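The Rule Book on the Kitchen Counter

Everyone wants to hear about the robots. I get it, I really do. When I tell people I spent most of September hanging around with teams that teach machines to do housework, they want to know whether the thing can fold a fitted sheet yet. (Ask me again in a few years.) What I came home wanting to talk about was the rule book.

The one I read first belongs to Irkari, which runs recording rooms in Drisville, a few streets back from the river. It's a spiral-bound thing with coffee on the cover, and it sets out how a person should behave while holding a pair of grippers and doing chores for a machine to learn from later. I took it back to my motel figuring I'd skim it over a sandwich. I was still up with it at midnight!

Some of it is what you'd expect. Tie your hair back. Tell your partner before you step behind them. Some of it I had to read twice, like the page and a half on how to put something down. You set it, you let go, you hold your hands still for 2 seconds, and only then do you move off. Try that with your own coffee mug and see how strange it feels. I did it in a diner and the waitress asked if I was okay.

The part that got me, though, was the section on cables. I'd assumed the dangerous bit of any robot job was the robot. Irkari's people write up every stumble, snag and near miss in a shared log, and by the time I visited the log had 946 entries. I asked to read a chunk of it and they let me sit there all afternoon with a bag of pretzels. Page after page of cords. Somebody's heel on a cord, somebody's sleeve on a cord, a power strip kicked across the floor. The machines hardly came up.

So the cable section is long, and it's bossy. Power strips go along the wall. Anything crossing a walking path gets taped or moved. The tether on your wrist gets checked before you start, and you're supposed to run through the whole job once with empty hands so you know where your feet will want to go. Appliances get their own page, seeing as you end up leaning over them with both arms out and your eyes on the grippers.
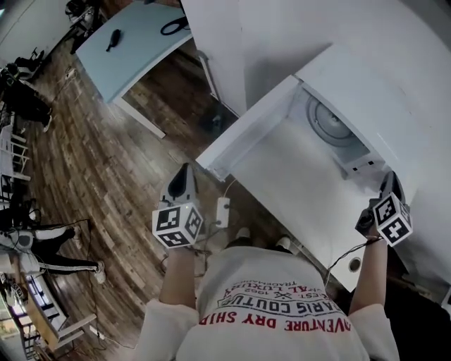
Sakalauskas, though, thinks the cable rules have gone too far, and told me so at some length over the phone: a taped-down, tidied-up floor is a floor no real house has ever had, and a machine raised on it will be useless the first time it meets a phone charger. Write the rules for the people's ankles, was the gist, and leave the mess in wherever the ankles can stand it.

I've gone back and forth on that for weeks. My own laundry room has a dog bowl, a space heater and a bucket I keep meaning to deal with, and I'd like any helper of mine to have seen a bucket. But I also read that log. I think a loose cord by somebody's shoe and a messy room are two separate questions, and the rule book would be better if it said so. Right now "clutter" covers both, and you can feel the people who wrote it arguing with each other between the lines.

There's another book, from a project called Ristine, and it's so different I laughed out loud. Irkari's runs to around 800 rules if you count the sub-points. Ristine's is a folded card. Stop if you're tired. Stop if you're tangled. Say it out loud if anything felt wrong, even if you can't name it. There's a bit more on the back about cleaning the markers on the grippers, which have to stay readable to the cameras, so no stickers and no greasy thumbs.

Which one works better? I'd love to tell you. The two keep their logs so differently that you can't hold one up against the other, and that's my biggest gripe with this whole corner of the business. Each outfit decides for itself what a near miss is. At one, brushing a cord with your foot goes in the book. At the other you'd have to lose your balance. If I could get one thing out of all of them it would be a shared definition, a single boring paragraph, and then we could start comparing.

My second wish is for breaks. Irkari has a recorder stop after every 500 grasps, and I wondered who picked that number. The answer I got was a shrug and "it's round." I tried a session myself, well short of the limit, and my forearms were buzzing by the time I handed the grippers back. A rule about tired arms ought to come from tired arms.

The card from Ristine is on my fridge now. My kids have started yelling "tangled!" when they want out of the dishes.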